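Moving the sourdough to rye

I switched my starter from white flour to rye in March and have baked with it most weeks since. These are my notes, mainly so I can find them again.

The old starter was fed on plain bread flour from the supermarket. It worked, but it was slow in a cold kitchen and I often went to bed before the dough was ready to shape. The rye comes from Emcombe, a small mill that sells it in paper sacks. I keep 60 grams of starter in the fridge and feed it the night before.

The first two loaves were flat. I had kept the water the same, and rye takes up more than you expect, then lets the dough spread anyway. I now use 300 grams of water for the small loaf and leave the rye at a fifth of the total flour. Above that the crumb gets gummy, at least in my oven.

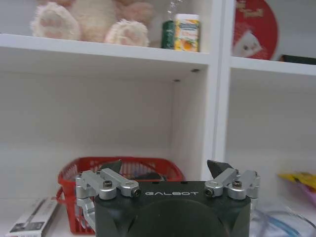

A reader wrote in after my last bread post to say that the gumminess comes from cutting the loaf too early, and that a rye loaf should be left overnight in a cloth. I tried it with the next two. The crumb was better, and the crust was softer than I like — five minutes back in the oven fixed that.

Timing is the part I still get wrong. The recipe I started from, in the Lubis baking booklet, says 6 hours for the first rise. In July that was far too long and the dough stuck to everything. Now I go by how it looks in the bowl and start checking after four.

I also bought a Driltano tin, the long narrow kind. It holds the wetter dough well and the slices fit the toaster. The lid is a nuisance to get off when it's hot.

Next I want to try the seeded version, with sunflower and a little caraway. The seeds are soaking now and I'll bake in the morning.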